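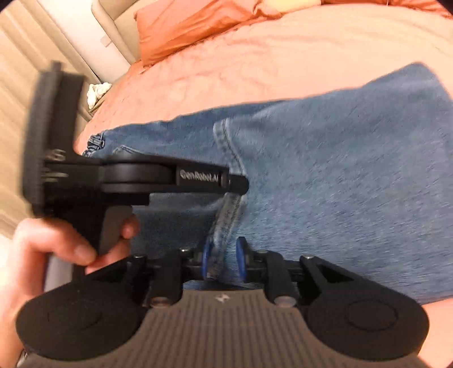 Most of the past fortnight went on timestamps. I had meant to spend it on the grasp detector, but the detector kept giving answers that made no sense, and the cause was upstream.

The tool I maintain is called Mesov. It takes recordings from a pair of hand-held grippers, cuts them into segments and writes them out in a form the training code can read. Each gripper has its own camera and its own clock. For a one-handed task, a clock that runs slightly fast does no harm. For folding clothes it matters a good deal: the policy has to learn that one side holds while the other comes in, and if the two streams are out of step it learns that the second hand arrives before there is anything to arrive at.

Mesov used to align the streams once, at the start of each session, using a sharp tap of the two tools. That gave a single offset. I assumed the offset held until the end. On short recordings it did. On the longer ones it had moved by 442 ms by the last segment, and the segmenter was then pairing a closing event on the left with the wrong event on the right.

The fix is dull. We now fit a line, offset plus drift, using every moment where both tools are plainly moving at once. The motion signals are cross-correlated in a sliding window, windows with a weak peak are thrown away, and the rest go into a robust fit. Simone Lacerda suggested the weak-peak rule after reading my first version, which kept everything and was pulled about by long stretches where both hands were nearly still. Her threshold is relative to the second-highest peak in the window, so it needs no tuning per task. Mine was absolute and needed tuning constantly.

I re-ran the whole trousers and jeans set, 2,417 segments. Of these, 1,729 kept the labels they had. The rest changed at least one boundary. I looked through a sample of the changes by eye and agreed with most of them. The ones I disagreed with were nearly all regrasps, where the pads open a little and close again on the same bit of cloth. The old code called this two grasps, the new code calls it one, and I can argue for either.

Denim has its own trouble. A thick seam stops the fingers early, so the measured opening never reaches the value I had set for "closed". Mesov now looks at the opening speed falling to zero after a closing movement, and ignores the final width. Thin cotton still works under the same rule. Slippery linings don't always, and I have left a flag in the output for those.

Two things are still open. The wide lens bends everything near the rim, and the second tool often comes in from there, so its position in the image is worse than I would like until it is close to the middle. I undistort before tracking, but the calibration is weakest at the edge too. Also, the exporter for Prendov still expects a constant offset and will reject the new files. If you use it, stay on the old branch until I have changed the header.

Next is the header, then the detector.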